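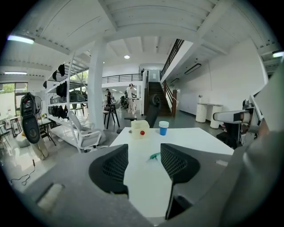 The white table, with a blue lidded cup on it

Storytime > Visits > Questions people ask me

Filed under: School & Library Visits

Hello! I'm Hanna Szulc and I read picture books out loud to small people, mostly in Skerkoldale and the villages up the valley. I get the same emails every term, so I've put my replies in one place. If yours isn't covered, write to me anyway, I like post.

What ages do you read to?

Three to seven is my usual lot. I've done older classes and enjoyed them (Year 5 will argue with you about plot holes, which I love), but my shelves are really built for the little ones. Babies are very welcome on a lap at library sessions. They mostly want to eat the corner of the book and that's fine by me, it's why I carry board books.

How long is a session?

Half an hour for nursery, forty-five minutes for Reception and up. That gets us through three books, a song and a stretch in the middle. If your children have just come in from PE I'll probably swap one of the books for a second song!

Can we choose the books?

You can choose the theme. Bears, the sea, grandparents, being cross, new babies, whatever you're doing that half term. I then go and dig through my collection, which stands at 604 picture books since the Easter book sale, and I'll email you a list a week before. If there's something on it you've already read to death, tell me and I'll find another.

Do you read in other languages?

A bit. I read in English and Polish, and I do a few rhymes in both so everyone can join in. Corina Rusu comes along for Romanian sessions when her shifts allow, and Leobardo Tlapale has done two gorgeous Spanish mornings with us at the Prado Road library. Ask early if you'd like either of them, they both have proper jobs.

How many children is too many?

Thirty is lovely. Sixty is a hall, and in a hall the back row can't see the pictures, so I'd much sooner do two sittings. I did once read to 175 at a whole-school assembly with the pages up on a big screen. It went well enough, but I missed the bit where somebody shuffles forward on their bottom until they're practically sitting on my feet.

What do you need from us?

A chair with no wheels, a carpet or some cushions, and a grown-up who stays in the room the whole time. I bring the books, the puppets and my own water. A parking space is a treat if you've got one, as the book crate is heavier than it looks.

What if my child won't sit still?

Then they won't! Plenty of children listen best while they're rolling about or lining up cars. As long as they're not standing on a friend, I carry on. Parents apologise to me every single week and I promise I'm not bothered.

Which book do they ask for most?

At the moment it's one about a goose who won't get off the bus. I've read it 104 times (I keep a tally inside the back cover) and I still do the voice wrong, according to a girl at Komano Nursery who corrects me each visit.

What do you charge?

Library sessions are free to come to. School visits are £200 for a full day, up to four classes, and half days can be arranged. Very small schools, please just ask. We can usually sort something out.

Can I borrow books from you?

Sorry, no, I got too soft about it and lost half my dinosaurs. The library will order nearly anything in, though. Go and see Ruairí Hennessy on the children's desk, he's a wonder with "it was blue and there was a hat".

When are you booking for?

June is full, I'm afraid. I've got gaps from September onwards, mornings more than afternoons. I answer emails on a Monday, after the school run, with toast.

Recent posts
Five bedtime books for children who hate bedtime
Making a sock goose with Bohumila Kuruc
What we read at the Zatolell summer fair
Wordless picture books and how I "read" them
Rhymes for a rainy queue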